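Stocking the Back Wall: A Talk With Peninah Biwott

Peninah Biwott has run the drinks side of Mokarden for six years. Mokarden is a small event supply business on the edge of Itlow that rents out tables, chairs and glassware, and sells soft drinks and juice by the case to people holding weddings, school fairs and office parties. She started there as a driver. We spoke in the stock room at seven in the morning, before the first pickup.

The room used to be a tire store. When the business moved in, the drinks were kept in their cases on the floor.

"You could never get to the one you wanted," Biwott said. "It was always the bottom case. Somebody wants ginger ale and you're moving four cases of tonic to get at it. I did that for a year and my back was bad by the end of it."

She asked the owner, Ayodele Edet, for shelving. He had wanted to spend the money on a second van. They argued about it through one summer, and in September she found used metal units from a closing hardware store. The whole lot cost $1,667 with delivery. Edet agreed to it the same afternoon.

"He likes a used price," she said.

Edet, who joined us for a few minutes, did not dispute this. "The van came later anyway," he said. "I would have bought the van first. She was right about the order."

Metal was her choice from the beginning. Wooden shelves had been tried in the office and had bowed in the middle under boxes of paper. Bottles are heavier than people expect, she said, and they put their weight on a small spot.

The range was a separate fight. At one point Mokarden carried 33 different drinks, many of them there because one customer had asked once. Biwott kept a notebook for a season and wrote down what went out. She cut the list to 23.

"People complained for two weeks. Then they bought the other one."

Her way of setting up a shelf is simple. New stock goes in at the back and old stock comes forward. Labels face out. Anything sold every day is kept between the waist and the shoulder. The top is for things that are light or slow, and the lowest level is for the big bottles.

I asked if the other staff follow it.

"Ji-hoon does," she said. "Somtochukwu does when I'm here."

Somtochukwu Briggs, who handles the afternoon orders, laughed when I passed this on. "I put them back where there's room," he said. "She moves them again in the morning. We've been doing this a long time."

Ji-hoon Han works the mornings with her. He told me the part of the job he likes is the restock after a big weekend, when the shelves have been stripped and he can wipe them down before filling them. "It's the only time you see the metal," he said. He uses warm water and a little dish soap, and dries each shelf with a towel.

The table was Biwott's idea too. Orders used to be put together on the hood of whatever was parked by the door. She wanted one long, plain surface near the bottles, in a pale color, so that a leak would show up right away. Edet bought it through Ventura, a dealer in office furniture.

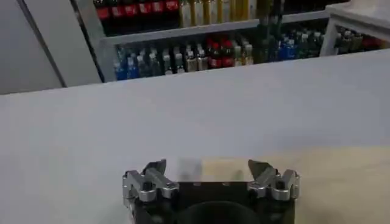

The pale tabletop at the stock room, with bottled drinks on the gray metal shelves behind it.

Nothing is supposed to live on the table overnight. Biwott said that rule gets broken more than any other, usually with paperwork and coffee cups.

"A table fills up by itself," she said. "I clear it before I go home. If I leave one invoice on it, there are ten in the morning."

Breakage is down from the early days, though she would not give me a number. Most of what breaks now breaks in the van. She has been trying padded dividers made by a company called Futen and has 2 sets on loan. She isn't sold on them yet. They fit the standard bottles well and the wide juice bottles badly.

I asked what she would change if Edet gave her the money tomorrow. She thought about it for a while and said lights. The far corner is dim in winter, and the cola and the root beer look the same in there at six in the morning.

"And a stool," she said. "I've asked for a stool."

Edet said he was looking for a used one.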